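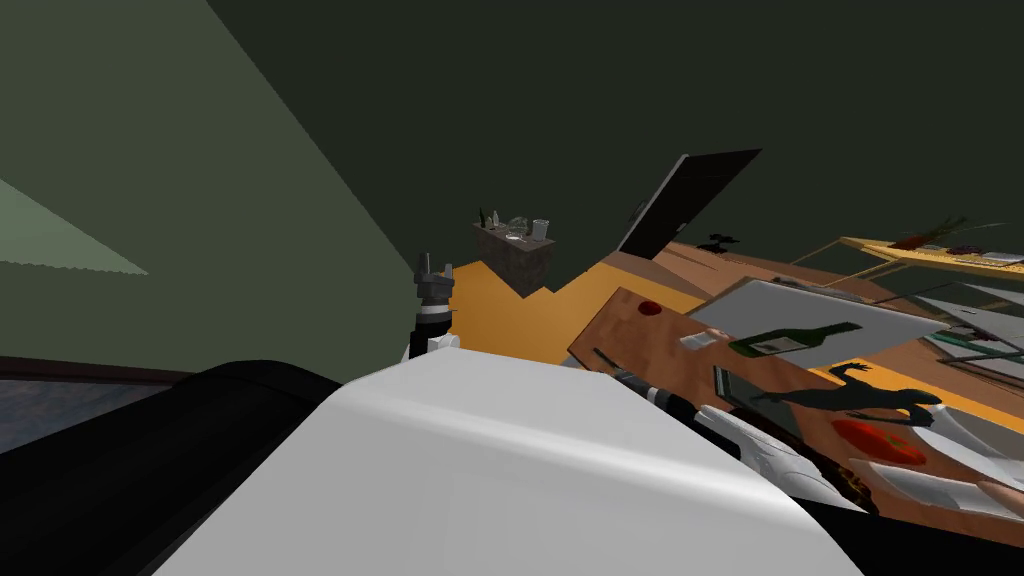 Orange-brown wood grain with a dark green wall.

How to oil a wooden table top

By Karthik Patwary

An oiled table top needs doing again when water stops beading on it. Put a teaspoon of cold water in the middle and wait five minutes. If the water is still sitting up in a drop, leave the table alone for a few more months. If there is a dark patch when you wipe it off, carry on with this page.

These steps are for solid wood that is bare or has been oiled before. They won't work on varnish or lacquer, which stop the oil getting in. If you aren't sure what you have, scratch the underside lightly with a fingernail. Varnish tends to come off as pale flakes and oil just leaves a dull line. Veneered tables can be oiled, but skip the coarse sanding.

What you need

Sandpaper in 120, 160 and 240 grit
A cork or rubber sanding block
Hard wax oil or Danish oil
Lint-free cotton cloths, at least six
A vacuum cleaner with a brush head
White spirit
Nitrile gloves
A dust mask
A metal bucket of water

I use Pliltance hard wax oil in the satin finish. One small tin did two coats on a six-seat table with a little left over. The matt version looks better on pale woods but shows greasy fingers.

Cleaning

Take everything off the table and wipe it down with a cloth wrung out in warm water and a drop of washing-up liquid. Go over it again with plain water. Dried food along the joints can be lifted with a wooden skewer. Leave the top overnight.

For candle wax, scrape off what you can with an old bank card, then rub the spot with white spirit. Wax left in the grain will show as a pale mark under the oil.

Sanding

Start with 120 only where there are rings, scratches or rough patches. Sand along the grain with light, even strokes, and let the block overlap each pass by half. Don't dig into one stain. Widen the area as you go or you will end up with a dip that catches the light.

Next do the whole top with 160, edges and corners included. Finish with 240. It should feel smooth in both directions. Going finer than this closes the surface and the oil sits on top.

Vacuum with the brush head, then wipe with a cloth barely damp with white spirit. Any scratches you missed will show up while it is wet. Go back to the 160 for those, then the 240 again. Let the white spirit dry off with a window open.

First coat

Stir the tin well, right down to the bottom. Don't shake it. Pour a small pool on the wood, no bigger than an egg yolk, and spread it with a folded cloth. Work across the grain first to push it in, then finish along the grain. Do a strip the full length of the table before starting the next one.

Wait 15 minutes and wipe off everything that hasn't soaked in. Use a clean cloth and turn it often. The commonest mistake is leaving too much on, and it dries to a tacky film that has to be sanded off. Look across the top from low down with a lamp at the far end and you will see any wet patches.

Leave it for 16 hours. In a cold room give it a full day.

Second coat

The surface may feel slightly furry where the grain has lifted. Rub it over very lightly with a used piece of 240, vacuum, and put on a second coat thinner than the first. Wipe off as before. Two coats is enough for most tables. A desk or a top near a sink can have a third.

If you can, do the underside too, one coat. It helps keep a wide top flat.

Getting rid of the cloths

Oily cloths can heat up and catch fire by themselves. Don't ball them up or put them in the bin. Soak them in the metal bucket, then lay them out flat outdoors, one layer thick, until they are stiff.

Using the table again

You can put light things on it after two days. Keep hot dishes and wet glasses off it for a week, and don't use a tablecloth for two. Wipe up spills as they happen and stay away from spray cleaners.

Mine gets one fresh coat every June, with no sanding beyond a quick rub with 240.

Thanks to Chutima Petchrat at Ustilwood for checking the drying times.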